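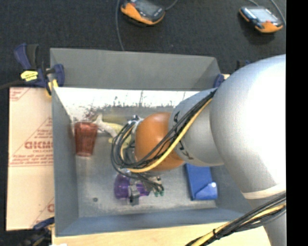
The gray metal bin in use, scuffed floor and all.

Hakton open-top metal bin, long-term review

I bought two of these in March for the workbench and the shelf under it. One holds small colorful odds and ends that never had a place, and the other holds hand tools. I paid 1,180 kronor for the pair from Midtbø, delivery included.

The bin is a plain rectangle with an open top and tall, sloped sides. The slope is the main reason I would buy it again. Small things slide down to the floor of the bin and stay there, and you can get a hand in at an angle without scraping your knuckles. My old Totar box had straight sides and I was always digging in its corners.

Finish is the weak point. The floor scuffs quickly. Mine went dull with lighter patches after a few weeks of parts being dropped in and pulled out. The inside walls mark too, and under a bright lamp you get a strong shine off the metal with every speckle and streak showing. Turning my lamp toward the wall helped. If you care about looks, put a rubber mat in the bottom. I cut one from a 30 cm roll and it has stayed put in the tool bin. I left the other one bare.

It is noisy. Dropping a handful of hardware into it at night will wake people up. The mat fixes most of that as well.

Cleaning is easy. I tip it out, wipe it with a damp cloth and dry it right away. Grease comes off with dish soap. The speckles on the walls do not come off, and I have stopped trying.

There is no lid and Hakton does not sell one. Tyra Hovland at the Midtbø counter told me people ask for it often. Dust gets in, so I would not use it for anything you only need twice a year.

I also looked at the Utix version, which was 400 kronor for a single bin. It was lighter and the walls flexed when I pushed on them. The Hakton does not flex.

Good: sloped sides, stiff walls, easy to wipe out.
Bad: marks easily, loud, no lid.

Four out of five.

Halvard Söderlund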